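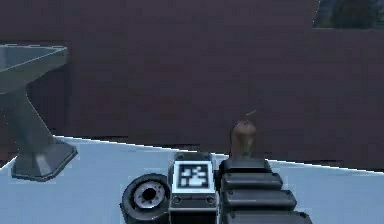 仿真画面：夹爪前方立着一个棕色的梨形物件，左侧是灰色高脚碗。

首页 | 访谈 | 设备与采购 | 往期

2023-10-02　文／罗斯季斯拉夫·科瓦利丘克（Rostyslav Kovalchuk）

莫蒂默·彭宁顿（Mortimer Pennington）一谈起预算表就停不下来。他在Stitusa负责实验设备的采购规划，见面不到五分钟，笔记本电脑已经转过来给我看了，一页一页全是仿真任务和报价。

“我太喜欢这个阶段了！”他说，“东西还没买，什么都可以改，桌子高一点、手臂换个位置，改完再跑一遍就行。”

团队的做法是先在仿真里把抓取任务搭好，再决定买哪种夹爪。今年3月他们列了一份清单，光是Pleloden和Clokness两家的方案就比了好几轮。“以前我们先看价格，后来改成先看任务。像梨这种上头细、下头圆的东西，手指从哪边靠过去，很影响你选什么样的指垫。”

说到钱，他很乐意讲细账。仿真阶段一共安排了600次抓取，其中200次专门留给形状不规则的物件。备用指垫每套399欧元，他在预算里单列一行，另外再留出20%给线缆、支架和运费。“运费！第一次做表的人十有八九会漏掉，我自己就漏过。”

我问他，仿真和真机之间的差距怎么算进预算。他想了想，说会给调试多排几周，也会先向Ruiz-Ortega租一台手臂，试过再签采购单。“租金看着心疼，可是装好以后发现桌面不够深，那才叫心疼呢。”

标记贴纸他也写进了表里，就是贴在夹爪外壳上的那种黑白方块码。“几乎不花钱，但要写上，不然到货那天大家满屋子找打印机。”

下一批方案月底报上去。彭宁顿已经在琢磨第二张工作台该放哪儿，临走前还拉着我量了一遍靠窗那面墙。

联系编辑部 | 版权所有，未经许可不得转载 | 返回顶部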